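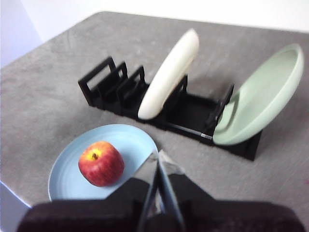
Apple, plate and dish rack at the Cosance kitchen station, seen from the wrist camera.

Wanted: patient people to teach our robots everyday kitchen chores (paid, part-time)

Have you ever tried to explain to someone over the phone how to tie a shoelace? Then you already know a little of what our work is like, and why we would so much rather have you show the robot than tell it! The Cosance project at Heton is looking for 11 new demonstrators to join us this fall, and we would love to hear from people of all kinds – students, retired folks, parents with free mornings, cooks between jobs, anyone who likes working with their hands and doesn't mind doing the same thing many times over.

What you would be doing

You sit at a desk beside the robot with a pair of hand controllers, and the arm follows your movements. We give you a short task in plain words, such as moving a piece of fruit from one place to another or taking a dish out of a rack, and you guide the gripper through it at whatever pace feels natural to you. Each try is recorded, you press the foot pedal to say whether you were happy with it, and then things get moved around a little and you go again. On some days we switch off the motors and ask you to take hold of the arm itself and walk it through the job, which most people find easier at first and more tiring by lunchtime.

A full task set is 400 tries, shared among the whole group, so please don't worry that it will all land on you. Fumbles are fine. We keep those too, clearly marked, and nobody will be looking over your shoulder with a stopwatch. 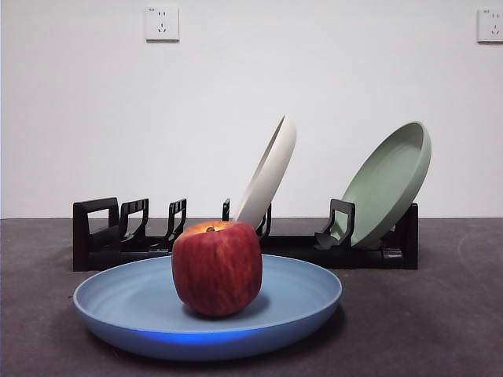

Maiara Conceição wrote to us after her first season: "I was sure I would be bad at it, and for two days I was. The arm has a slight delay and I kept rushing to catch up with it. Once I slowed down it felt like writing with my other hand, strange but possible. Ask for the taller chair, it makes a big difference."

(We have since bought more of the taller chairs. Thank you, Maiara!)

Who we are hoping to find

You should be 18 or older and comfortable sitting for up to an hour at a stretch, with breaks in between. No technical background is needed, and video game experience is welcome but matters less than you might think. Left-handed people are very much encouraged to apply – we have far too few left-handed recordings. If you wear glasses, bring the pair you use for reading.

Hours and pay

Sessions last around 7 hours including a paid lunch break, and the day rate is $171. You can choose one or two days a week. Training is paid at the same rate. The lab is in the Lins building, second floor, with an elevator and free parking at the back.

How to apply

Send us a few lines about yourself by September 15, 2023, and tell us which days suit you and which hand you write with. A resume is nice to have but we won't insist on it. We'll invite you in for a short trial on the controllers, and you are welcome to bring a friend along to watch or to have a go as well. If you applied in June and didn't hear back, please do write again, as we only had room for a very small group then.

Applications go to the Cosance demonstrator desk, Heton, Lins building, or can be left at the front desk downstairs.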